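From: Nnamdi Obi
Date: 6/26/26
Subject: Re: Shelf baskets at Drarkmont

> Has anyone got a decent system for the bottles? Ours go
> back in any old way and we lose half the morning to it.
> Are the Pavorberg crates worth the money?

We never got on with crates, too deep for us. We've gone over to the light grey plastic baskets with the slatted sides and a little handle hole at each end, and I'm a convert!
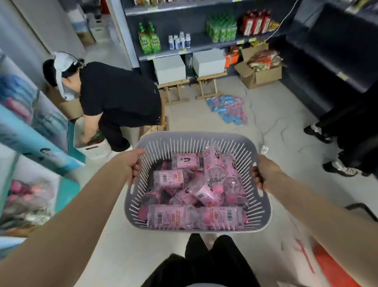

Pink-label bottles in one of the grey baskets.

I don't bother standing them up for the trip (life's too short), they just go in a heap and get faced up at the shelf, barcodes to the back. One kind per basket though, I'm strict on that. We ordered 70 from Kwofie in March and so far only 2 have cracked, both at the rim.

Can bring a spare over if you want to try it with yours.

Nnamdi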